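Verna slips and camisoles: new sizes and a change to the straps

The Verna half slip is back in stock after selling out in December. It comes in ivory, black and a new shade called oat, which sits between beige and gray and disappears well under pale dresses. Lengths are the same as before, and the waistband is still the flat knitted one, with no elastic channel to show through a thin skirt.

We have made one change to the camisole. The old straps were narrow and had a plastic slider at the back, and enough customers wrote in about the slider digging into the shoulder that Yutong Su redrew the pattern. The new strap is slightly wider, adjusts at the front and has a covered metal ring. Camisoles with the old strap are marked down until they are gone. They are the same fabric and the same cut otherwise.

Sizes now run up to 44 in both the slip and the camisole. If you are between sizes in the slip, take the smaller one. In the camisole, take the larger one if you plan to wear it under a fitted jacket, as the side seams have very little give.

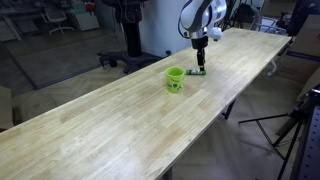 Yellow-green cup and a glue stick on the workbench.

Washing instructions have been rewritten and are now printed on the inside of the box as well as on the label. Machine wash cold in a mesh bag, with the hooks and rings fastened. Hang to dry. A cool iron is fine on the slip but keep it off the lace hem – the lace will flatten and will not come back. Please don't use fabric softener on either piece.

The matching Floller robe is running late. We expected 800 pieces before the holidays and received some 57, all in black and nearly all in small. Those have gone to people who had already ordered. Sorin Dumitrescu is handling the waiting list, and if you are on it you will get a message when your size is in. You won't be charged until the robe ships, and you can drop off the list at any time by replying to that message.

Exchanges on slips and camisoles are free for the first 2 months, as long as the tags are still on. Put the order number inside the parcel and write the size you want on the return form. Shiyu Wan answers fitting questions by email on weekday mornings – send your bust, waist and hip measurements along with the style you are looking at.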